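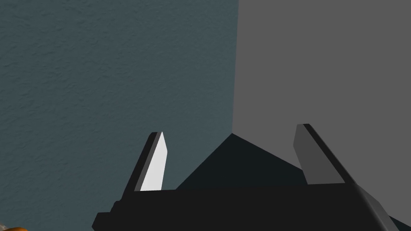 4. Adding a domain and checking its DNS records

Complete section 3 before you start. You need an account with the Editor or Owner role and access to the DNS settings at your registrar.

4.1 Add the domain

1. Sign in to the Millach console and open Domains > Add.
2. Enter the bare domain name. Leave out the protocol, any path and the www prefix.
3. Select a check interval. The default is 2 hours.
4. Click Save. The domain is listed with the status Unverified.

Note: Internationalized names can be typed in their native script or in Punycode. The console stores both forms and shows the native one.

4.2 Prove ownership

1. Open the domain and copy the verification token.
2. At your registrar, create a TXT record with the host set to _millach and the token as the value.
3. Save the zone and return to the console.
4. Click Verify.

If the record is not found, the status stays at Unverified and the console retries on its own. Slow propagation is the usual cause. Some registrar panels append the domain name to the host field — check that the record has not been saved with the name repeated.

Caution: Do not delete the TXT record after verification. It is read again at every renewal of the monitoring certificate, and a missing record suspends all alerts for the domain.
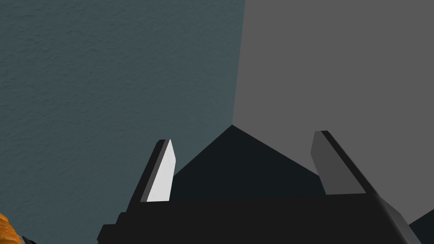

4.3 Import domains in bulk

1. Prepare a CSV file with one domain per line. The first column is the name. The second, which is optional, is the check interval in hours.
2. Open Domains > Import and select the file.
3. Review the preview. Rows with errors are marked and can be skipped.
4. Click Import.

A file of 1,743 rows takes about 2 minutes to process. You can leave the page while the import runs. Duplicates are ignored and listed in the import log.

Note: Imported domains must still be verified one at a time, unless they share name servers with a domain already verified in the same account.

4.4 Error 364

Error 364 means that the name servers listed at the registry differ from those in the zone. Correct the NS records in the zone, wait for the old TTL to expire, then click Recheck.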